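Folding jumpers on the bed, and getting them all put away before tea

December 14, 2023, by Anathi Mtshali

I do my knitwear on the bed. I have tried the kitchen table and I have tried the ironing board, and I always drift back, as a bed is the one flat place in most homes wide enough for a jumper with both its arms out. Pull the quilt straight first, though, or every lump underneath will end up in your fold.

Start with the pale ones while your hands are clean and you still have some patience. Lay the jumper out flat and smooth it from the middle towards the edges with your palms. Cable patterns like to bunch up, so go gently and don't tug at the ribbing (my gran would have had something to say about tugging!). 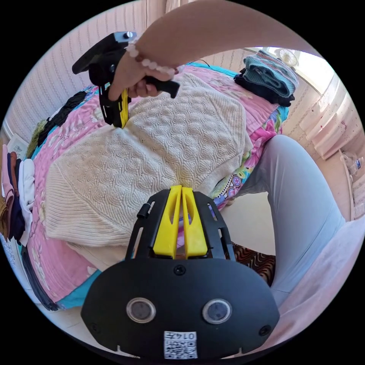 Once it lies nicely, bring one side in towards the middle with its sleeve, and turn the sleeve down so it runs along the body. Do the same on the other side. Then fold up from the hem, in half for a deep shelf or in three for a drawer. If the knit is a chunky one, stop at half, or it will only spring open again and you'll be cross with it.

Next, the small things. Socks, cloths, the odd belt, whatever came up from the wash with everything else. I like a stout paper bag for anything that's leaving the bedroom, and I stand it on the bed where I can reach it without getting up. Daylight is a great help too, especially with dark colours, so open the curtains wide before you settle down to it.

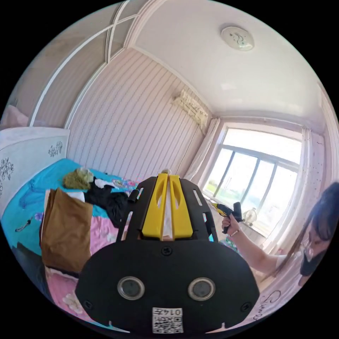

A green knit and a paper bag on the bed

Now the black clothes, which I leave until late, mostly out of dread. Shake each one, turn it the right way out, and fold them all to the same width so they'll stack. Keep your patterned jumpers for last of all and fold them so that the band of pattern faces upwards. You'll find the one you want at a glance in June, when the evenings turn chilly and you've forgotten where everything is.
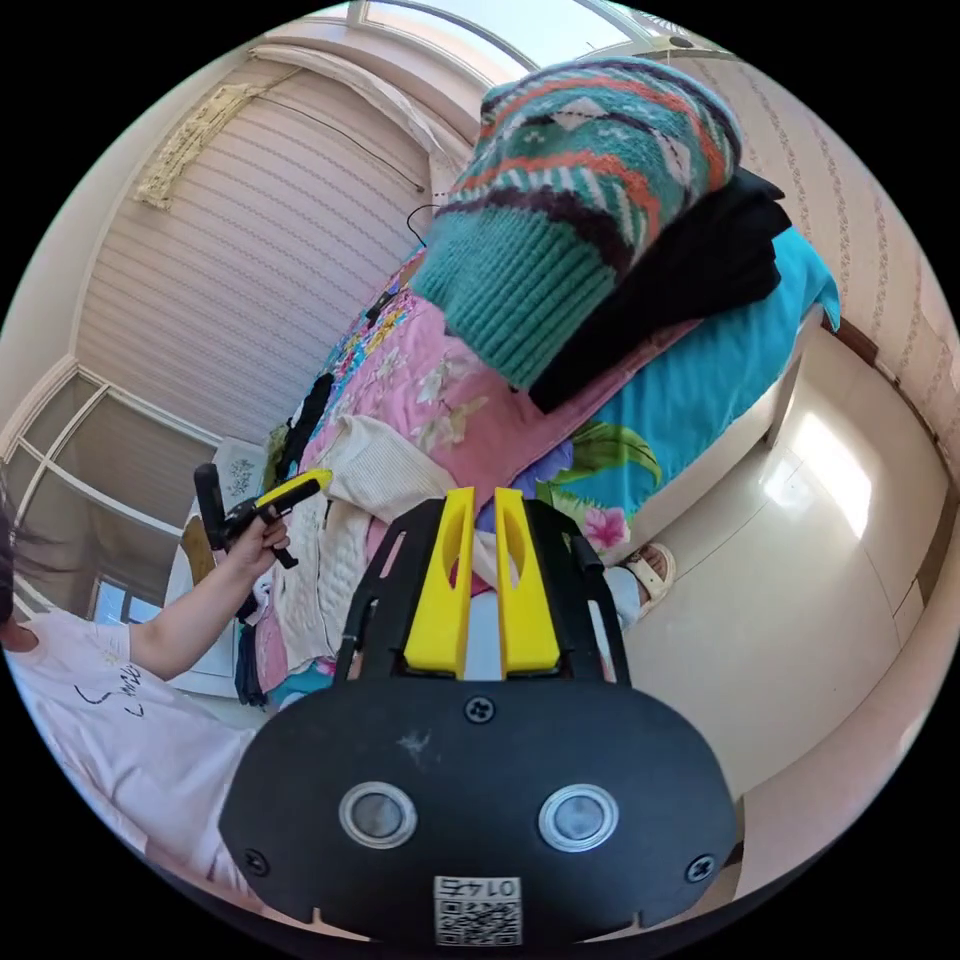 Sabina Malý wrote to say that she rolls her thin jumpers and folds only the heavy ones, and that she gets 17 into a drawer that way, although the bottom ones do come out rather creased.

I may well try that with my cotton ones. For wool I'm sticking with the fold, and I wouldn't go higher than four in a pile, as the ones underneath get squashed and the whole lot topples when you pull one out.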